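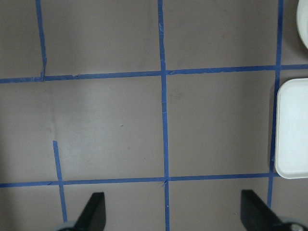

Tiempo de lectura: 5 min

Yupin Nuchit: «Si el paciente no ha entendido, la consulta no ha terminado»

Yupin Nuchit llegó a Stellerach con veinticuatro años y un diccionario de bolsillo. Lleva 31 trabajando como intérprete de tailandés en el hospital Vasel, los primeros sin contrato y los últimos dentro de un servicio propio, con despacho, teléfono y turnos. El año pasado el servicio atendió 1130 citas en todos los idiomas. Nos recibe un viernes, después del turno de mañana, y pide que no grabemos. Prefiere que tomemos notas, como hace ella.

«Empecé acompañando a una vecina que estaba embarazada», cuenta. «Yo hablaba mal y ella no hablaba nada. El ginecólogo me miraba a mí todo el tiempo. Le contestaba yo, y a veces contestaba sin preguntarle a ella. Eso hoy lo considero una falta grave, pero entonces no sabía que existía una manera de hacerlo».

La manera la aprendió años más tarde, en un curso de la asociación Brurnum que se daba por las tardes. Allí le explicaron que el intérprete habla en primera persona, que no resume y que no opina. También que se sienta un poco por detrás del paciente, para que el médico y él se miren. «Lo de la silla parece una tontería y cambia la consulta entera. Si me siento al lado del médico, el paciente piensa que soy del hospital. Si me siento enfrente, los dos me hablan a mí».

La primera persona le costó más. Decir «me duele» cuando a quien le duele es a otro le resultaba extraño, y en las malas noticias todavía se lo resulta. «Cuando una mujer dice "tengo miedo de morirme", yo tengo que decir "tengo miedo de morirme". Con la misma fuerza, si puedo. Luego salgo al pasillo y bebo agua».

Preguntada por las palabras difíciles, responde que casi nunca son las técnicas. Los nombres de las enfermedades se buscan, se apuntan y se repasan. Su glosario, que empezó en una libreta y ahora comparte con las compañeras nuevas, tiene 128 páginas. Lo complicado está en otra parte. «Un médico dice "vamos a ir viendo". ¿Qué significa eso? En español quiere decir varias cosas, y el paciente español tampoco lo sabe, pero por el tono se hace una idea. En tailandés yo tengo que elegir. Muchas veces paro y le pregunto al doctor qué quiere decir exactamente. Algunos se molestan».

Con el dolor ocurre algo parecido. El tailandés distingue entre tipos de molestia que en la consulta acaban todos en la misma casilla, y la escala del uno al diez no siempre ayuda. Nuchit recuerda a un hombre mayor que decía siempre tres. «Tres era lo educado. No quería dar trabajo. Yo no puedo decirle al médico que en realidad es un ocho, porque no lo sé. Lo que sí puedo hacer es avisar de que hay una cuestión cultural y proponer que se lo pregunte de otra forma. Le preguntó si dormía por las noches, y no dormía».

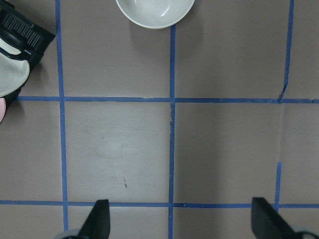 Cinta adhesiva azul sobre la mesa y un cuenco blanco.

Una parte de la conversación se va en los familiares. En Stellerach es corriente que los hijos traduzcan a los padres, y Nuchit lo entiende, porque un hijo está disponible a cualquier hora y un servicio de intérpretes no. Aun así, pide que se evite en cuanto haya un diagnóstico serio de por medio. Una vez llegó a una consulta en la que una niña de once años estaba explicando a su madre los resultados de una biopsia. «Lo hacía bien, además. Hablaba perfectamente. Le dije que muchas gracias, que ya seguía yo, y se fue a la sala de espera con su mochila. Nunca he sabido qué pensó».

También hay hijos que filtran. Le piden en el pasillo que no traduzca la palabra cáncer. Su respuesta es siempre la misma: que se lo digan al médico delante de ella y que sea el médico quien lo hable con el paciente. «Yo no guardo secretos de una parte frente a la otra. Si me lo cuentas, lo traduzco. Por eso procuro no quedarme a solas con nadie antes de entrar».

El teléfono ha cambiado el oficio más que ninguna otra cosa. Desde hace un tiempo, una parte de las citas se resuelve por llamada, con la intérprete en casa o en el despacho. Le parece bien para recoger unos análisis o cambiar una fecha. Para lo demás, no tanto. «Por teléfono no veo si la persona asiente por cortesía. En mi país asentimos mucho. Si el paciente no ha entendido, la consulta no ha terminado, aunque el médico ya haya colgado».

El servicio tiene 2 intérpretes de tailandés, ella y una compañera que empezó en junio. Con otras lenguas la situación es peor. Hay días en que se recurre a quien trabaje en la cocina o en la limpieza y hable el idioma, cosa que Nuchit ha protestado por escrito varias veces. Dice que a esas personas se les pide un trabajo que no es el suyo, que no se les paga, y que después cargan con lo que han oído.

No tiene fecha para jubilarse. Antes quiere dejar ordenado el glosario, que sigue creciendo por la parte de salud mental, donde le faltan términos y le sobran eufemismos. Por las tardes come tarde, casi siempre en un bar de la calle Magyar, y allí pasa a limpio lo que ha anotado por la mañana. Sin nombres, precisa. Solo palabras.

Al despedirse mira las notas que hemos tomado y nos corrige una: habíamos escrito «traductora». «Los traductores trabajan con textos», dice. «Yo soy intérprete. Póngalo bien, por favor».

Te puede interesar
Las urgencias de noche, contadas desde el mostrador
Aprender a leer a los sesenta: un aula de adultos en Stellerach
«En la farmacia preguntan lo que no se atreven a preguntar arriba»
Cuánto espera una cita con el especialista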